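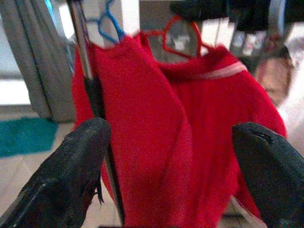 Two of the red ones on their hangers, Hennessy Room

3 min read

Costume and coat swap meeting, Sunday, 4 p.m. I'm on minutes again, so forgive the rambling! Mairéad Breathnach chaired, and Teresa Moriarty brought shortbread (gone by item two).

1. Last time's minutes. Fine, apart from my spelling of Surnmont, now fixed.

2. The red things. Long chat about these! They're lovely and fuzzy and everyone wants to stroke them, but they do crease, and Teresa thinks we're hanging them too close together. I said the same in February. Agreed: spread them out along the rail, and anything with a deep crease gets a go with Teresa's steamer before the swap. She'll bring it on the night.

3. Hangers. We have 95 and want 200. Mairéad is fed up with the thin wire ones, blue and red alike, and would love padded ones for the knits. I'm happy with wire for shirts. We went back and forth on this for ages and settled on buying 100 padded from Pusstead if the price holds. Mairéad to call them.

4. Sorting. By color or by size? Color looks so much nicer when you walk in, but last year I had people asking me for a medium all evening long. We're going by size, with color inside each size (my idea, thank you very much).

5. Tickets. 52 sold, and Broltuvia have put the poster in their window. Teresa has the rest of the book if you need some.

6. Any other business. The long mirror is still at my house. I'll bring it over in the car, but I need a second pair of hands at the other end, please!

Finished at 5:15. Next meeting same place, Mairéad to text the date.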